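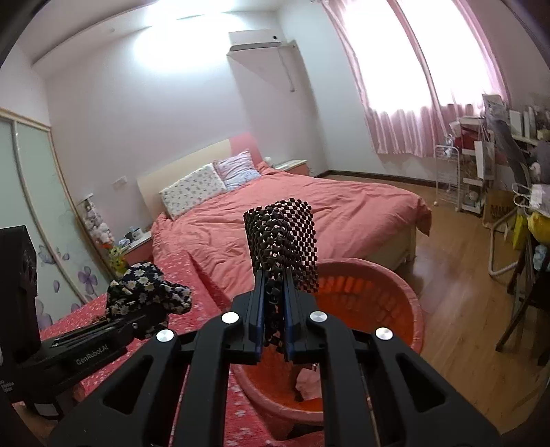 Figure 2. Dark brown open-weave mesh mat, folded over, in a bedroom.

4. Findings: what gets moved and what gets left

4.1 Overview

118 households completed the moving diary. All had changed address inside the Pilgate or Dunstan districts in the year before contact, most of them renters, most moving a short distance. 20 of these also sat for a long interview, done at the new address where possible. The diary asked for three things only – what was packed, what was given up, what was argued over. The third column turned out far richer than we planned for and most of this section comes from it.

First result, stated plainly. Large furniture was decided early and mostly without trouble. Beds, sofas, tables. People measured the new place, or knew it already, and the thing fit or did not. Small household goods were decided late, often on the last night, and by whoever was still awake. Small goods is our term. It covers anything that can be carried in one hand and has no paper, battery or money value attached: mats, hooks, jar lids, spare curtain rings, drawer liners, cushion covers without the cushion. Figure 2 gives the kind of object meant. Diary writers had their own words, mainly "bits" and "the rest of it."

Of the diary households, 82 reported at least one bag or box of small goods that was moved without being sorted. This is the group we call carriers. The others we call clearers, though the line is soft and several households changed sides between the diary and the interview.

4.2 The last box

Almost every carrier had a last box. It was packed after the kitchen and before the cleaning, and it was seldom labeled. When labeled, the label was no help: "misc," "hall + other," "open first" (it was not opened first). Contents as listed in the diaries run together things from every room in the home. One entry in full, from a two-adult household in Dunstan:

"Bath mat, phone book (why), two plugs, the good scissors, a bag of bags, picture wire, somebody's glove."

We had expected the last box to be a matter of time pressure. Partly it is. But households with a long overlap between leases had last boxes as well, and theirs were if anything bigger. An overlap lets people go back. They go back with a car, and a car has room in it. Oakley's earlier work on student moves in Birov made the same point about vans: the size of the vehicle decides the size of the leftover. We found nothing to go against that, although our households were older and owned more.

The other thing about the last box is who packs it. In shared homes it was the person who left last. In couples with children it was mostly the one who had not packed the kitchen. Several interviewees described handing over the job without words, one partner just starting on the cleaning. Nobody in the interviews claimed the last box as theirs. "Ours" or "the house's," when pushed.

4.3 Reasons given for keeping

Reasons were coded by two readers (Donnelly and Tomoana) working apart and then compared. Disagreements were talked through, and where no agreement came the entry was coded under both headings. Four headings took in nearly all of it.

Fit. The object belongs to something else, or might. Shelf pegs, drawer liners cut to size, rug underlay. People kept these even after the something else had been sold or left behind. A common line was that the new place "probably has one the same size." Checked at interview, it seldom did.

Price of replacing. Given most often for objects that cost very little. We read this less as arithmetic than as dislike of the errand. One interviewee had paid to replace a whole set of curtain rings because two were short, and kept the old set as well. Interviewees were quite open about this when asked about the trip to the store rather than the cost.

Guilt at waste. Stronger among the Pilgate households, where the collection point had closed in October and there was no easy place to take things. In Dunstan the collection point was still open and guilt came up less, but so did the point itself: few had used it. Having it there seemed to be enough.

No reason. A real heading, not a leftover one. Writers put a dash, or "don't know," or just repeated the name of the object. We kept these entries in. Earlier studies drop them as missing data and we think that is a mistake, as it makes keeping look far more thought out than it is.

Attachment, in the sense the literature mostly uses, was rare for small goods. It was there for letters, children's drawings, tools from a parent. It was not there for the mats and hooks. Hellwig's (unpublished) interviews on inherited kitchens reports something similar, with the feeling attached to the drawer and not to what is in it.

4.4 Arguments

The third diary column. Arguments over small goods were short, frequent and, by the writers' own account, not about the goods. Typical openings were a question ("do we need this") and a counter question ("do we need any of it"). They clustered in the last two days. Arguments over large furniture were fewer but were remembered better, and were told at interview with dates and prices.

Two patterns worth reporting. One, a household member who had been absent for the packing nearly always objected to something that was thrown out, and the objection was to not being asked. Two, an object that had been argued over was kept. Nearly without exception. Clearers told us the same about themselves – once a thing had been discussed out loud it went into a box, whatever side had won. Several joked that the way to get rid of anything was to say nothing.

Kingi raised the question of whether the diary itself caused some of this. A column marked "argued over" invites arguing, or at least invites noting it down. We cannot rule that out. Eight households had a second adult keep a separate diary, and in these the count of arguments differed between the two books, with the same event logged by one and skipped by the other. The content matched well enough when both had it. We take the column as a guide to what people argue over and not how often.

4.5 After the move

Interviews took place with the boxes in sight in many homes. The last box was usually in a bedroom. Not the main room, where guests would see it, and not the kitchen, where it was in the way. Beside the bed or at the foot of it, or in the closet once there was a closet free. Bedrooms take in what other rooms refuse, and this held in small apartments and in houses alike.

Opening was piecemeal. People went in for one known thing, the scissors say, and took out what lay on top of it. The things taken out did not go back and did not find a place either. They spent some weeks on a chair, a sill, the bed by day and the floor by night. Interviewees had a fairly exact memory of this stage and disliked it more than the move itself. "Living around it" was one phrase. Another interviewee called it the second move, which we have borrowed for the discussion in Section 5.

How the second move ended depended on visits. A parent coming to stay, a friend needing the spare bed, an inspection by the agent. With a visit coming, the remaining goods were either placed or thrown out in an afternoon. With none coming the box stayed shut, in two cases until the next move, when it was carried out again as it was. The Catero survey of storage renters describes the same cycle on a larger scale, with a storage unit in place of the box.

We asked what had been missed. Very little, it seems. The objects people did look for and failed to find were mostly ones they had packed. Objects thrown out were named only after prompting and often wrongly, with two interviewees describing as thrown out something that their own diary listed as packed.

4.6 Limits

Short distances only. A move across the country is a different thing, and costs by weight or volume would likely change the small goods first of all. Renters are over-represented. The diaries were kept by people willing to keep diaries, who may well be people willing to keep other things too. Interview timing varied more then we wanted, from a few days in to several months, and memory of the last night fades fast. The final interview was on July 27, 2019 and the household in question had by then begun packing again, so it is included for 4.3 and left out of 4.5.

No attempt was made to weigh or measure the goods. A few households offered. In hindsight we should have said yes, as volume would have let us test the vehicle point in 4.2 directly. As it stands, that rests on what people told us about cars.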